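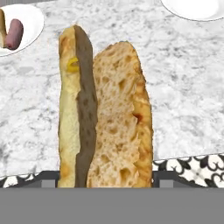

Bread held in the gripper in our simulated kitchen, from the gripper's own view. A sausage waits on a plate at upper left.

Remote Operators, Simulated Kitchen Tasks (part-time, paid)

Plinico is hiring people to control robot arms in a simulated kitchen and show them how to do everyday food jobs. You move a hand controller, the arm on the screen follows, and the program records what you did. Our engineers use the recordings to train the software that will later run the arm without a person.

You do not need a background in robotics or programming. Most of our current operators came from other kinds of work, including line cooking, sewing, dental assisting and driving a forklift. What matters is steady hands and the patience to do the same short job many times in a row.

The work

Each shift you get a list of tasks. A task is one or two sentences, such as "put the bread on the plate" or "move the sausage to the other plate." You start the task, do it with the controller, mark it as done or failed, and reset. A normal attempt takes less than a minute. The kitchen changes between attempts: different counters, different dishes, food in different spots. You will often work from the gripper view, where the thing you are holding can block a good part of what is behind it. This takes some getting used to. Other views are available on a second window.

We ask for smooth, direct motion. Speed is less important. If you drop something, pick it up and keep going if you can, then tick the box for a recovery. Failed attempts are kept too, so please mark them correctly. Pay does not depend on how many attempts succeed.

You will also spend a small part of each shift watching recordings made by other operators and flagging ones where the label does not match what the arm did.

Hours and place

The project is called Nikent and runs for 16 weeks, starting in December. We are filling both morning and afternoon shifts. Morning shifts begin at 8:30 and afternoon shifts at 1:15. Each shift is four hours, with a paid break in the middle. Everyone works three shifts a week, which comes to 192 hours over the whole project.

All work is done at our Istport office, second floor, in the old Achari building. The entrance is on the parking lot side. There is an elevator. The work cannot be done from home at this time.

Pay

$30 an hour, training included. You are paid every two weeks as a part-time employee. There is a completion bonus of $400 for operators who stay to the end of the project and miss no more than two shifts without notice.

What you need

You must be 18 or older and allowed to work in the United States.
You should be comfortable holding a controller and looking at a screen for 45 minutes at a stretch.
You need to read short written instructions in English and follow them as written.
You need to be able to come in for all three training shifts in the first week.

Left-handed applicants are welcome. The controllers can be set up for either hand, and chairs and desks can be adjusted. If you need some other change to the station, mention it when you apply and we will go over it with you before the tryout.

Some people get motion sickness from the moving gripper view. If you know you get sick from video games, you can still apply, but please try the practice station before accepting a place.

Game experience is fine but is not required. If you have used remote equipment of any kind, such as a crane, a drone or a surgical trainer, please say so.

How to apply

Send a short note with your name, phone number, the shift you want (morning, afternoon or either) and a few lines about any work you have done with your hands. A resume is optional. Address it to Pui-shan Chiang, operator lead, through the contact form on the Plinico jobs page, and choose "Nikent operators" from the subject menu.

We will call you to set up a one-hour tryout at the office. You will get a short lesson, do a set of practice tasks, and have time to ask questions. The tryout is paid at the regular rate whether or not you are hired. You will hear from us within a week of your tryout.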